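Open day at Starkow, the tabletop arm demo

Posted by bjartur_b, Sep 24, 2018

I went to the open day at Starkow and I want to write down my impressions while they are fresh. There were 73 visitors in my group, which was too many for one small hall. The talk by Marina Spanos about grippers was good, but the microphone was weak and from the back I lost half of it.

The part I liked most was the desk sorting. The arm works with small things, markers and tubes, and the operator explains each step slowly. I stayed there for two full rounds.

Reply 1, ozan_k

Thank you for the report. I was there in the morning and I must disagree a little. It is a nice show, but a marker is an easy object. At Ladefoged in February they gave the arm a soft bag, and this is much more difficult.

Reply 2, villads_st

Ozan, I think you are too strict. A round tube on a smooth plate can roll away, and for a gripper with hard fingers this is not so easy. I asked the operator and he told me they practiced it for 136 hours before the open day.

Reply 3, ozan_k

136 hours for a tube! You are making my argument for me.

Reply 4, guerreiro

Did somebody take a photo of the plate? I came late from Metesell and saw only the conveyor.

Reply 5, bjartur_b

I have one. The gripper is at the small tube with the white cap, the two markers are beside it on the plate, and the mesh pen holder is on the right.

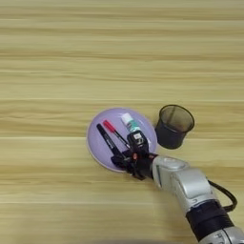
Reply 6, guerreiro

Thank you, Bjartur. The fingers come very close to the black marker, I would be nervous. Do you know if they repeat the demo for school classes?

Reply 7, villads_st

Yes, but you must write to them first. The form is on the page of the Rillel hall.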